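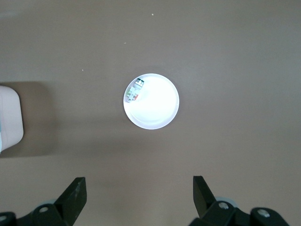
Order of the Grundero novels: internal chronology or publication?

Posted by Shoshana Calloway, 7/8/24

I have the first two Grundero books in the Grilarwood paperback edition and want to settle the order before buying the rest. The list in the front of my copies puts The Salt Ledger third. The publisher's catalog puts it first and calls it a prequel. It is set 12 years before the siege and follows the older sister, who is already dead when the first book opens. Does reading it first give away how she dies? I also need to know if the Jarnetach hardcovers have the same text. One library copy I looked at had 9 chapters in part one, and mine has fewer.

tollhouse_reader

Read it third. The Salt Ledger doesn't show the sister's death, but the last section is told by the ferryman, and he names the person who sold the maps. In the first book that name is withheld until the final chapter. If you start with the prequel, the trial scenes have no suspense left in them. The front-matter list is by publication date and has been correct in every printing I have checked. The catalog sorts by the year each story is set in, which also puts the short stories in a strange place.

On the text: the Jarnetach hardcover is the earlier state. For the paperback the author merged the two quarantine chapters and cut the letter from the quartermaster. The chapter count drops but the plot is the same. There are small changes to dates in part two as well. The hardcover has the regiment leaving in February, which doesn't agree with the river being open, and the paperback removes the month.

M. Dvorak

I read the prequel first and liked it fine. It's a slow book though.

pagebound

Agree with third, with one correction to the above. The quartermaster's letter wasn't cut. It was moved to the back of the paperback as an appendix, after the glossary, and it isn't in the table of contents, so it is easy to miss. Read it after part one.

If you are looking at the single-volume omnibus, it runs to some 700 pages and uses the hardcover text with the story-date order. I would avoid it for a first reading. The maps are also reduced to the point where the place names are hard to make out.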